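Printed table covering

A printed table covering is a sheet of cloth, coated cloth or plastic film carrying a repeated pattern, laid over a table to protect the top and to give it a decorated face. It may be loose, so that it can be taken off and shaken, or it may be stuck down as a permanent skin. Botanical patterns, made up of leaves, stems, ferns and flowers, are among the most common kinds sold for kitchens, workrooms and classrooms. The covering is often used together with one or more shallow trays, which hold small items and keep spills off the print.

Terms

The words used for these coverings overlap. "Tablecloth" is normally kept for woven cloth, hemmed at the edges and washed. "Oilcloth" was at first cotton or linen treated with boiled linseed oil, but in shops the word is now used for almost any cloth with a shiny waterproof face. "Wipe-clean cloth" is the usual name for cotton or polyester coated with PVC or acrylic. "Sticky-back" and "adhesive vinyl" mean a thin film with glue on the reverse, sold on a roll and cut to the size of the table. Once laid flat, the different kinds can be hard to tell apart without touching them or looking at an edge.

History

Oiled cloths were in use as floor and table coverings in Britain by the eighteenth century. The earliest were plain or painted by hand, and printed ones followed as block and roller printing became cheaper. They were valued in houses where washing was hard work, as a wet rag was enough to clean them. Their faults were a strong smell when new and a tendency to crack along folds, and sellers advised rolling them on a pole for storage.

Plastic coatings replaced linseed oil in most of the trade after the Second World War. They did not crack so readily and could take brighter inks. Adhesive film for shelves and tables came into ordinary homes at much the same time, and was used to freshen old furniture as well as to protect new.

In the Eddale district several small printers supplied coverings to market stalls. A surviving stock book from the Rahimi works lists 1,487 rolls of botanical print sent out in one year, against 1,819 rolls of checks and stripes. The works gave up table goods later on and went over to shelf paper.

Botanical patterns

A botanical print is generally built from two sorts of motif. The larger, quieter ones, such as fern fronds and leafy sprays, set the overall movement of the design. The smaller ones, such as roses, buds and berries, carry the colour. In many modern prints the foliage is drawn in grey line on white and only the flowers are tinted, in one soft shade. A design of this kind shows crumbs and coloured spills plainly but hides light scratches fairly well, as a fine scratch is easily taken for a stem.

Ferns have been a favourite since the Victorian fashion for collecting them. Their divided leaflets suit line drawing and fill space without heavy ink. Roses are usually simplified to a few swirling outlines, set in twos and threes with a leaf or so at the side. Twigs and thin branches are then run between the main groups to cover gaps, so that the eye does not pick out where the pattern begins again.

The distance after which the design starts over is called the repeat. A short repeat is cheaper to cut from and easier to match at a join. A long repeat looks more natural but wastes material. Scattered designs, in which the stems point in several directions, are often chosen for tables because people sit on more than one side and no one has the whole pattern upside down.

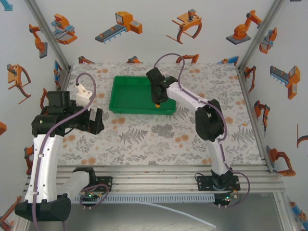
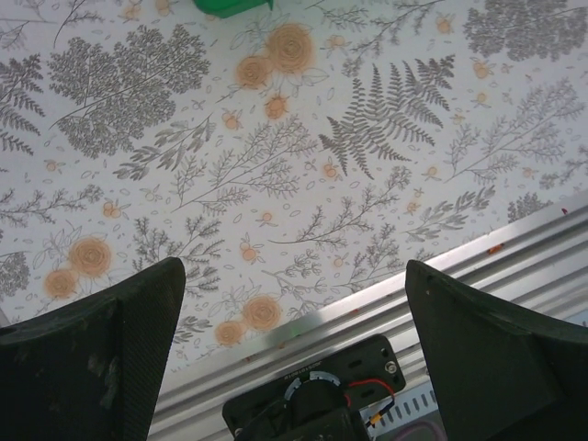

Grey foliage and orange roses on a white ground, with a green tray.

Written by the household articles editor, Jinthorpe Reference
Last revised 29/05/2024

Trays on printed surfaces

A plain tray in one strong colour stands out well on a busy print. Green, red and dark blue are usual. The contrast is useful where small parts are being sorted, as a bead or a button laid straight on a patterned cloth can be lost among the buds and berries, while the same object on a plain floor of colour is quickly found. For this reason trays are often recommended to people doing beadwork, model making or seed sorting at a covered table.

Shallow trays with raised walls and rounded corners are the most convenient for this work. The walls stop things rolling away, and the rounded corners let a fingertip reach into every part. A very deep tray throws a shadow over its own contents and is awkward for short tools. An outer rim gives something to grip when the tray is lifted, and also stiffens it.

The underside matters as well. Rubber feet hold a tray still but can mark vinyl if left in one place for a long time – the softeners in the two materials may pass from one to the other and leave a yellowish ring. A smooth base slides more easily and seldom leaves a mark. Wood and metal trays are sometimes given a felt backing, which must be kept dry.

Laying

A loose covering is unrolled the day before it is needed and left flat, print side up, to lose its curl. Creases in coated cloth come out with a cool iron on the back through a tea towel. Sheet plastic should never be ironed.

Adhesive film needs a clean, dry surface free from grease. A hand's width of backing paper is peeled away at one end, the film is lined up with the edge of the table, and the rest is smoothed down with a folded cloth as the paper is drawn off underneath. Small bubbles are pricked with a pin and pressed flat. Where two widths have to meet, the second is laid slightly over the first until the motifs agree, and both are cut through together with a sharp knife and a steel rule. It is best to place the join towards the back of the table.

Fixtures that stand on or are clamped to the top are normally taken off first. If this cannot be done the film is slit from the nearest edge and trimmed round the base.

Care and wear

Most coated coverings need only warm water and a little washing-up liquid. Scouring powder dulls the face and takes off ink. Ballpoint and felt-tip marks should be dealt with at once, first with soap and then, if need be, with a small amount of surgical spirit tried on a hidden corner. Turmeric, beetroot and hair dye are the stains most often found to be permanent.

Wear shows first at the front edge, where sleeves rub, and at any spot where a tray or board is slid to and fro. In a rubbing test described in the trade newsletter Jitska, the grey lines of a fern print were still clear after 3,292 strokes with a dry cloth, but the orange flowers had begun to pale. The same article noted that coverings kept out of direct sun held their colour for up to 25 months of daily use.

Hot pans will blister any of the plastic types. Cork or cloth mats are used beneath them.

See also: Oilcloth; Shelf paper; Serving tray; Placemat

Comments

fernhouse2: Useful bit about the rubber feet. I have had that yellow ring on my craft table since March and thought it was tea.

Mo in the Fens: Can the sticky sort be put over an old sheet of the same, or does the first one have to come off?

plainpine: Mo, I went straight over mine and the old pattern came through a bit in the white parts. A hairdryer on low gets the old one up if you go slowly.

Mo in the Fens: Thanks, will try the hairdryer.

tabletop_sal: The article could say more about round tables. Cutting film to a curve is a pig of a job and I ended up with a fringe.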